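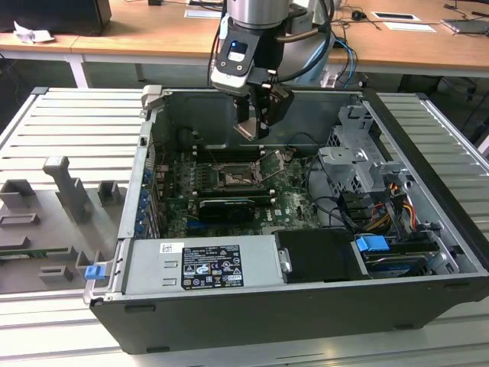

图1 卧放的台式机机箱,侧板已取下。主板中上部为空置的CPU插座,金属压架处于打开状态。

台式机内部结构图集:拆机台资料页

整理:Kanchan Nigam
校对:Ikechukwu Okoro
更新日期:2023年4月13日

本页属于Prondcombe维修培训室的台式机资料,供学员在上机之前熟悉机箱内部的布局和各部件的叫法。文字按部位分条,每条先写图中位置,再写操作要点。螺钉规格、扭矩和零件号不在本页范围内,请查随机型附带的维修手册。培训室内各台机器的年份和配置不一,本页所述步骤为通用做法,与手册冲突时以手册为准。

一、机箱的摆放
机箱侧放在浅灰色条槽铝台面上,开口朝上。动手之前先关机,拔下电源线,再按一次开机键释放余电。台面上的螺钉容易滚进条槽,拆下后应立即放入分格盒。分格盒按Skiltilness编号法贴签,编号顺序与拆卸顺序一致,回装时倒序取用。

二、CPU插座
插座空置、压架打开时,最需要防的是异物落入。触点位于插座一侧的型号,触点弯曲后很难修复;触点位于处理器一侧的型号,插座孔内进入碎屑同样会造成接触不良。两种情况都不得用手指或棉签触碰插座内部。暂不安装处理器的,盖上保护盖再离开工位。放入处理器时先对准角标和缺口,垂直放下,不施加横向力,确认四边平齐之后再合压架。合压架过程中如阻力异常,应停止操作,重新检查方向。

三、内存插槽
黑色插槽位于CPU插座左侧,卡扣为白色。取内存时先拨开卡扣,手持模块两端边缘提出。装入时核对缺口位置,两端均匀下压,至卡扣回位。卡扣未回位是培训室登记最多的一类装配问题,3月份的返工单里多数与此有关,表现通常为开机无显示或容量识别不全。处理方法是断电后取出重插,不要在通电状态下按压模块。

四、显卡
CPU插座下方的扩展槽中插有一块黑色显卡。拆卸顺序为:断开辅助供电(如有),松开挡片固定件,按下槽尾卡扣,最后沿插槽方向平直拔出。省略卡扣这一步而强行拔卡,可能损坏插槽塑料件。拆下的显卡平放于防静电垫,金手指不接触台面。

五、扩展槽挡片固定件
蓝色固定夹沿机箱一侧壁成排布置,对应后面板的各扩展槽开口。此类结构以卡夹代替逐个螺钉,松开时用力应均匀。塑料件老化后变脆,气温低时尤其明显,不要用螺丝刀撬动。挡片取下后如不装新卡,应原位装回,否则会改变机箱内的风道。

六、硬盘与硬盘架
银色金属硬盘架带冲孔面板和折弯卡片,位于机箱内右侧。右下角有一块硬盘,上面带蓝色塑料托架提手。取盘前先拔下数据线和供电线,拔线时捏住插头,不拉线身。折弯卡片边缘可能有毛刺,伸手进入硬盘架附近时建议戴薄手套。硬盘取出后水平放置,不叠放,不磕碰。含有用户数据的硬盘须填写Jenkins登记表,写明机器编号、取出时间和经手人,随盘存放。

七、供电线束
硬盘架下方的线束含黄、红、黑三色导线,通向硬盘一侧。按常见的配色,黄线为12伏,红线为5伏,黑线为地。配色只作初步判断,部分品牌机的接口定义与通用标准不同,测量前须查手册中的引脚表。理线时不得让线束压在散热器或风扇叶片的活动范围内,回装侧板前再查一遍。

八、电源
银色电源位于开口下缘,表面贴有黑底白字的规格标签,附认证标志和警告图标,标签左侧另有一张白色条码贴纸。更换电源时应完整抄录规格标签上的输入电压、各路输出电流和总功率,不能只看总功率。条码贴纸不要撕下或覆盖,Diltent库存系统按条码入账。电源左端伸出蓝色释放扣,按压释放扣之前先确认全部输出插头已脱开。电源外壳不允许在培训室内打开,内部电容断电后仍可能带电。

九、黑色塑料罩
硬盘旁有一块黑色塑料罩,遮住下部仓位的一部分。此类罩件多起导风或遮挡作用,拆下后容易漏装。回装清单中将其单列一项,由第二人核对签字。

十、颜色与拆装件
本机的蓝色塑料件包括扩展槽固定夹、硬盘托架提手和电源释放扣。品牌商用机常以同一种颜色标示可徒手操作的部位,初学者可先从这些位置认起。主板上显卡右侧印有小号Dell标志,查找资料时应先确认整机型号,再按型号下载对应手册,单凭主板外观容易找错版本。

回装核对顺序
处理器及压架、散热器、内存、显卡、挡片固定件、硬盘及线缆、电源插头、塑料罩、侧板。每完成一项在清单上打勾,中途离开工位的,返回后从上一个已打勾项目开始复查。首次通电前,检查台面和分格盒,有剩余螺钉时不得通电。

术语对照
压架:CPU插座上的金属固定框,部分手册写作“固定支架”或“扣具”。
挡片:后面板扩展槽开口处的金属片,也称“挡板”。
托架:装在硬盘上的塑料支架,便于免工具抽取。
条目更正请写明部位名称和手册页码,交Ikechukwu Okoro登记。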